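Skidura arm, sim week

29th September

Quick one, been at the shared workshop in Nolcombe till late. The real arm is still in bits (shoulder bearing is on order from Stirnine) so everything is happening in sim for now. Rebuilt the kitchen counter last night. Kettle, oil bottle, green box, microwave at the back. Runs at 60 fps on the old desktop, no fan scream.

Shadows finally work. Was stuck on that since February, one wrong flag in the light setup. Kettle handle is the hard bit, collision mesh had 1,123 faces, way too many, cut it down and the physics stoped jittering. 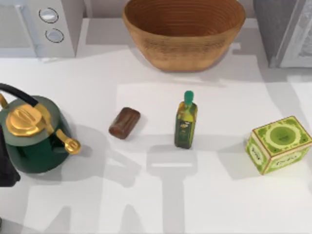 Still to do

Grasp on the bottle. 19 tries, 2 good ones, the rest ended up sideways. Think friction is set too low on the glass.

Move the config over to the Ridgeway branch before I forget agian.

Bearing should be here next week. Then wiring, ugh.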